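Threads > Crafts & Home > Roya Yazdani

Fake flowers, a thread. I have 80 stems to turn into centrepieces for Daniyal's wedding in October and I have opinions now.

I used to be a snob about artificial flowers. Then I got a quote for real ones. $2,000. For roses that would be brown by the speeches.

The fakes came to $1,215, and Daniyal gets to keep them forever, whether he likes it or not.

First thing you learn: every fake stem arrives folded flat like a lawn chair. You bend the leaves out one at a time. Put a podcast on. Put a whole season on.

Second thing: do it on a white table. I did the first batch on my patterned tablecloth and lost a leaf in it for two days.

Red and blue, by request of the groom. I suggested cream. I was told cream is a colour for walls.

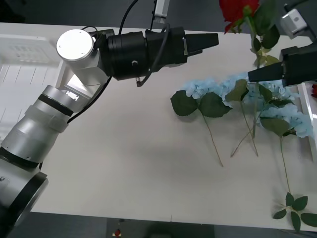
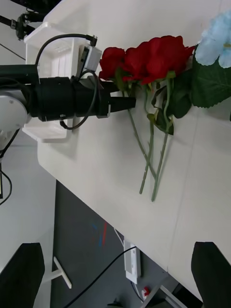
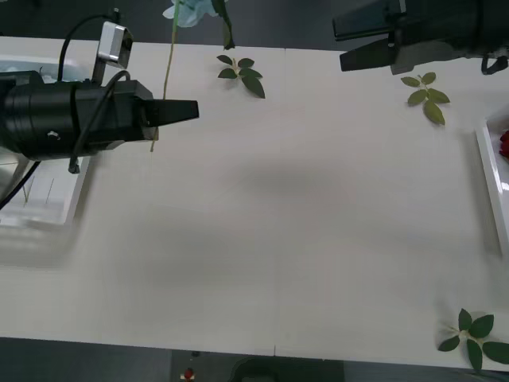
The reds are easy. Three roses pushed up close together look like you meant it. One on its own looks like a reality show is about to send somebody home.

Blue is where it gets tricky. Go too bright and you've got a kids' birthday cake. Pale blue is kinder, especially beside all that red.

Stem length: leave them long until you've got the vase in front of you. Trí Trương trimmed 19 of his to "vase height" before asking which vase. They're boutonnieres now. We have a lot of boutonnieres.

Also, wire cutters. Kitchen scissors will not do it, and then you'll need new kitchen scissors.

Someone asked about scent. Shahab wanted to spray them with rosewater. We tried one. It smelled like a rose that had been to the dry cleaner's.

Dusting: hair dryer on cool, hold on to the bloom. I did not hold on to the bloom. It's behind the fridge and it can stay there.

Anyway, Ardalan has just messaged to ask if we'd thought about doing the arch as well. I'm leaving him on read until I've had dinner.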